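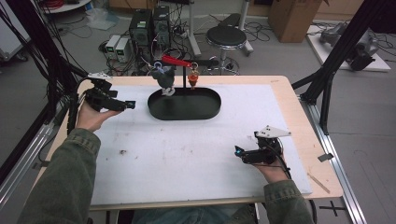
**4. Continuity without a bearer**

Painemal holds that a person persists so long as enough of their habits persist, and that no further owner of those habits is needed. We doubt this settles as much as its defenders claim. In the Gindine survey, 362 respondents were asked whether someone who had lost every early memory was still the same person. Most said yes, yet only 23 gave habit as the ground for it. The rest spoke of the body, of family, or of God, and a few refused the question.

Such answers prove little about selfhood – people can be wrong about what they are – but they do weaken the claim that the habit view is what we all believe already. Figure 4 sets the answers beside those from the smaller Pandiveo study.

*Figure 4. Grounds given for sameness of person, by study. Refusals are shown separately.*

A defender may reply that body and family are themselves bundles of habit. Perhaps so, but the word has then been stretched to cover whatever lasts, and the theory can no longer fail. We return to this in Section 5, where the same fault turns up in the Pletex reading of the soul.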